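Open Day FAQ – Two-Arm Sorting Cell

Bundoter runs one open day a year at its Ostrowski site. The answers below cover the sorting demonstration in the ground floor lab. For parking, badges and lunch, see the general visitor page.

When is the open day?

The next one is in May. The exact date is sent with the registration confirmation. Registration closes when 200 places are taken, and there is no waiting list.

How long does the demonstration last?

One cycle of the program takes a few minutes. The operator gives a short talk, runs the cell, takes questions, and runs it again. Visitors may leave between cycles but not during one, as the door is next to the operator station.

What does the cell do?

It moves packaged retail goods between bins. The items are ordinary drugstore and household stock, bought over the counter and used as they come.

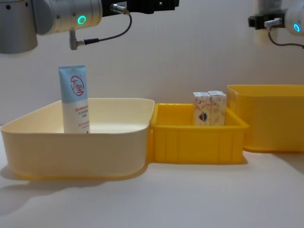 The task list is written in Pludum, our in-house scheduler, which assigns each pick to the left or the right arm and blocks any move that would put both in the same zone. Bin positions are stored as fixed zones. Goods inside a bin are not fixed, and the operator can place them in whatever pose the talk calls for. A tube of cream standing on its cap in the cream-colored bin is a fair test of approach height, as the top is well above the rim and the crimped end is narrow. Cartons set side by side in the middle yellow bin are a different problem: they touch, so there is no gap between them for a finger.

Do the two arms work at the same time?

They can. Pludum treats the middle of the table as a shared zone with a single token. An arm that needs the zone and does not hold the token waits outside it. Visitors often take this pause for a fault.

What happens if an item is dropped?

The arm stops and the operator decides. If the item is in a bin, the pick is retried up to 2 times. If it is on the table or the floor, the cycle ends and the operator resets by hand.

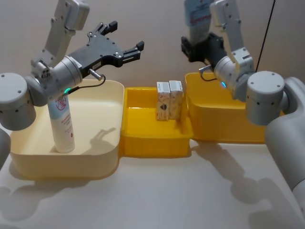 Page last changed: 19 March 2026

Why two-fingered grippers and not suction?

Suction is faster on flat cartons. It is less useful on round cans and on tubes that flex. The two-fingered type handles cans and boxes without a tool change, at the cost of needing clearance on both sides of the item. With an upright can in one bin and a pair of upright boxes in the next, the fingers have to open to a different width for each. The opening is set per item in the task list and is not worked out during the move.

What is the cable looping down from the wrist?

It is a gripper cable. The slack is left so that the wrist can turn through its full range. We check the connectors before each open day.

How heavy can an item be?

The limit set for the demonstration is 1000 grams, including packaging. The arms are rated for more. The lower limit keeps stopping distances short.

How reliable is it?

The program has been run for some 3000 picks since the current grippers were fitted. We do not publish a success rate for the demonstration, because the operator changes the items between talks and the figures would not be comparable. Rates for fixed item sets are in the Musier test report, available at the desk on request.

Which items cause the most trouble?

Light cartons with hanging tabs. The tab moves after the box has stopped, and it can catch on a neighbor. Soft packs are second. Glossy cans were a problem in the first version and are now acceptable under the lab lighting.

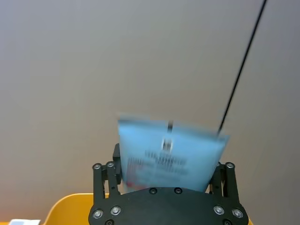
Light blue package held between the gripper fingers, wrist view.

Can visitors see the wrist view?

Yes. A monitor by the operator station shows it with a slight delay. Fast moves blur and small print cannot be read. The view is still good enough to judge whether a package is tilted in the grip.

Can I bring my own item?

Yes, if it is sealed, dry, under the weight limit and no wider than a paperback. Hand it to the operator before the talk starts. Glass and pressurized containers from outside are not accepted.

Is photography allowed?

Still photos and video are allowed from behind the floor line. No flash during a cycle.

Is the lab accessible?

The lab is step-free from the main entrance. Seating is limited – ask for a chair when registering.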